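Ticket 2465: arm pauses over the board and then goes for the wrong block
Last updated: February
February, Sointu Lahtinen

Status: closed, with one item carried over
Project: Statero (block sorting, second-year group project, Kivport)
Affects: the sorting run only. Homing, jogging and the calibration routine are fine.

Summary

The Statero program is meant to find the coloured blocks on the wooden board, pick one that is out of place, put the finger down beside it and push it towards the others of its colour. Since we moved to the new version of Arrieta (the vision part, which we share with the other group) the arm sometimes stops above the board, waits, and then sets off for a block that was already where it should be. In the worst runs it puts the finger down in a gap between blocks and pushes nothing at all.

The fault does not show up with a single block. It does not show up with several blocks spread well apart. It comes when blocks of different colours are touching, or when the arm is between the camera and part of the board.

What should happen

The target is chosen once, at the start of each push. The arm moves over, comes down, pushes, lifts, and goes back to the waiting position. Then the camera takes a new reading and the next target is chosen.

What happens

The target is chosen, the arm starts moving, and the target changes on the way. In the run log this appears as two "target set" lines with no "push done" line between them. The pause we all noticed is the planner throwing away the first path and working out another one. In the run I looked at most closely the pause was 1,208 milliseconds, which is long enough to see from across the lab.

Steps to repeat

Start the arm and home it. Load the normal sorting settings. Put a red block and a blue block against each other near the front left of the board, with a pair of the same colour over on the right. Put a yellow block further back on the left. Start the run and watch the target printed in the side window. You may need to run it a few times.

Log of work

First entry. I thought it was the Grirko controller dropping messages, as we had that trouble in the autumn when the network cable was bad. Swapped the cable for the spare. No change. Put the old cable back and labelled the spare so that it does not wander off again.

Checked the controller's own log. It shows every move command arriving and being accepted, including the second one that cancels the first. So the arm is doing what it is told. That moves the fault upstream to our code or to Arrieta.

Second entry. Ran the arm with the vision switched off and the targets typed in by hand. It went to each target and did the push with no pause. Did the same at half speed and at full speed. Speed makes no difference when the targets are fixed.

While doing this I noticed the finger was coming down slightly to the right of where I had asked. I measured it with a ruler against a mark on masking tape. The offset was the same at both ends of the board, so it is not a camera angle problem. The tool length in the settings file was still the one for the short finger we used before the holiday. The long finger sits at an angle when the wrist is tilted, so an error in the length comes out partly as an error to the side. Put in the right length and the offset went away. This was a real fault but a separate one. The wrong target choice carried on afterwards.

Third entry. Saved the reading from Arrieta at every step of a run and went through it line by line. It was slow work and I would not like to do it again without a better viewer. Each line gives a colour, a centre point and an outline for every block it believes it has found. The change of target always came straight after a change in the list of blocks. Either two blocks became one, or a block went missing.

At line 1,508 of the saved file the red star and the blue cube are listed as one shape. The colour is given as blue and the centre falls close to where the two meet. The program then compares that centre with the rest of the blue group, decides it is too far off, and makes it the new target. The cube had not moved. A little later the two are listed separately again and the target changes back.

The yellow block is the other case. It drops out of the list when the wrist passes in front of it and returns when the wrist has gone by. Our code treats a missing block as a block that has left the board, so it clears the plan and starts again.
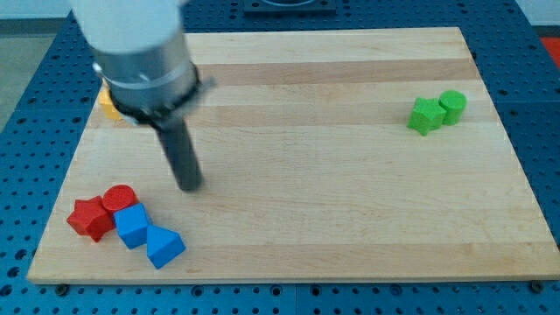 1,508 words

The layout is the one I kept going back to. The red and blue blocks are bunched together at the front left, with the cube right up against the red star, and the finger is just to the right of them and above the wood. The green star and green cylinder are already side by side on the right, so nothing needs doing to them. Yellow is behind the wrist apart from a thin piece of it, and that thin piece is not enough for Arrieta to call it a block.

The greens are touching as well, but they share a colour, so if they are read as one shape it makes little difference to the plan. That is why I had ruled out touching as the cause early on. I had been testing with the green pair. Anyone repeating this should use two different colours.

Fourth entry. Asked the other group whether they had changed anything in Arrieta. They had. The new version smooths the outlines before it splits them by colour, where the old one split by colour first. It was done to get rid of specks caused by the stripes in the board, which are pale and honey coloured in turn and used to be picked up as very thin yellow shapes. The smoothing works well for that. It also closes the small gap between two blocks that are nearly touching.

We agreed not to undo their change. They need it for their own demonstration and the specks were a nuisance for us too.

Fifth entry. Tried three things, one at a time, with the same starting layout each time as near as I could set it by hand.

The first was to lower the smoothing amount in our settings. This helped with the red and blue, but the specks came back along the far side of the board and the program tried to sort one of them. Put the setting back.

The second was to split by colour first and smooth each colour on its own afterwards. This needs a small change in how we call Arrieta, and none in Arrieta itself. Red and blue were listed separately all the way through the run, and no specks. Kept this.

The third was to stop looking at the board while the arm is over it. The program now takes its reading only at the waiting position, with the arm drawn back, and holds that list until the push is done. The yellow block can no longer vanish halfway through a move. Kept this as well.

Sixth entry. The held list brought a problem of its own. If somebody puts a hand in and moves a block during a push, the arm does not know and carries on to the old place. During the check this sent the finger down on top of a block. The force limit stopped it and there was no damage, but the run had to be restarted by hand.

I have added a line to the lab sheet saying hands off the board until the arm is back at waiting. We also now take one extra reading just before the arm sets off. It catches a block that was moved in the gap between the first reading and the start, though not one moved during the push itself.

Seventh entry, Friday. Ran 30 pushes in a row with both changes in and the correct tool length. No double "target set" lines in the log. One push ended short, with the block stopping before it reached its group, and the next push picked it up again and finished the job. I do not count that as this fault. The star-shaped blocks turn when they are pushed on a point, and some of the effort goes into the turning.

Left the arm homed and powered down. The blocks are in their tray.

Cause

Three causes, of which the last two gave the fault in the title. The tool length was wrong, which made the finger land to one side. Outlines were being smoothed before the colours were split, which joined touching blocks of different colours. And the list of blocks was being refreshed during the move, when the arm was hiding part of the board.

Changes made

Tool length corrected in the settings file for the long finger. The file for the short finger is now kept under its own name, and the program asks which one is fitted when it starts.

Colour split moved ahead of smoothing in our call to Arrieta.

Block list held from the waiting position until the end of the push, with the extra reading before the arm sets off.

A missing block no longer clears the plan by itself. It has to be missing from two readings in a row, both taken with the arm out of the way.

Carried over

Pushing the stars. At the moment the finger aims for the middle of the side facing away from the group, and on a star that can mean a point or a dip depending on how it happens to lie. It is worse when the star is on its side. I would like to try aiming for a dip between two points when there is one facing the right way. This has its own ticket now, so please put star results there — this one is closed.

Notes for whoever runs it next

The settings are loaded once, at the start. If you change a value while the program is up you have to stop it and start again before the change counts. I lost most of an afternoon to this during the fifth entry.

The saved readings are in the shared folder under the project name. They are large. Delete your own when you have finished with them, but leave the one marked with this ticket number, as it will go in the appendix to the report.

If the pause comes back, look for two "target set" lines together before doing anything else. If they are there, save the readings and reopen this ticket. If they are not, it is a different fault and needs a new one.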